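**Ticket 129: gripper stalls during the sock demo (Wivcombe open day)**
Status: open

Okay, so the open day was mostly great! We had nearly 100 people through the Wivcombe shop before lunch, and the sock sorting table was easily the favorite (kids will stand there forever). But the arm kept stalling on us, and I'd like it sorted before the Hositz visit in May.

What happens: the arm comes down to the sock, the fingers start to close, then it stops and the Pernix controller throws a "no object" warning. I hit resume and it usually carries on like nothing was wrong. It did this 18 times, and I was doing a lot of nervous talking to fill the gaps.

What I tried:

- Rebooted the controller at 10:40. Fine for 15 minutes, then back to stalling.
- Reloaded the grip profile from the Wouters backup. No change.
- Dropped the closing speed by half – maybe a little better? Hard to say with a crowd watching.

It's worse with the thicker knits, and this teal one with the ribbed cuff was on the table a lot. 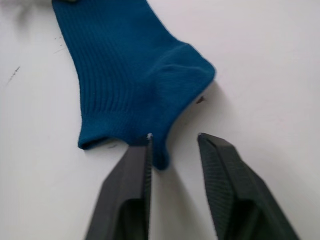
Oda Blomqvist wrote back that the "no object" limit in the Wouters profile was set for stiff parts, so soft fabric may not push back enough to register. She wants the limit lowered one step at a time, with the log saved after each run.

I'll start on that tomorrow morning and post the logs here.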